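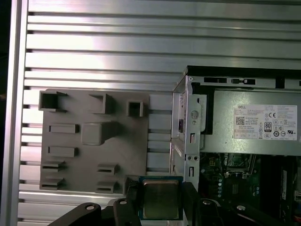 Thermal paste dries out on a schedule set by heat. In the office desktops that Ambrosio resells from its Erkow depot, a machine left running 24 hours a day reaches that point well before one used for school work. Silicone oil migrates out of the compound, the filler stays behind, and the joint loses conductivity.

Arnel Dimaculangan, who runs the bench, logs idle and full-load temperatures before any cooler comes off. A gap of 13 degrees between matched machines is his threshold for new paste.

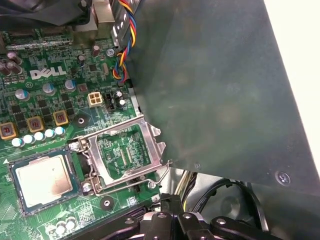 Old residue comes off with isopropyl alcohol and a lint-free cloth — never a blade. Dimaculangan applies a single dot, lowers the cooler straight down and tightens the screws in a cross pattern, 2 turns at a time. The load test is then repeated, and both readings go on the sales sheet.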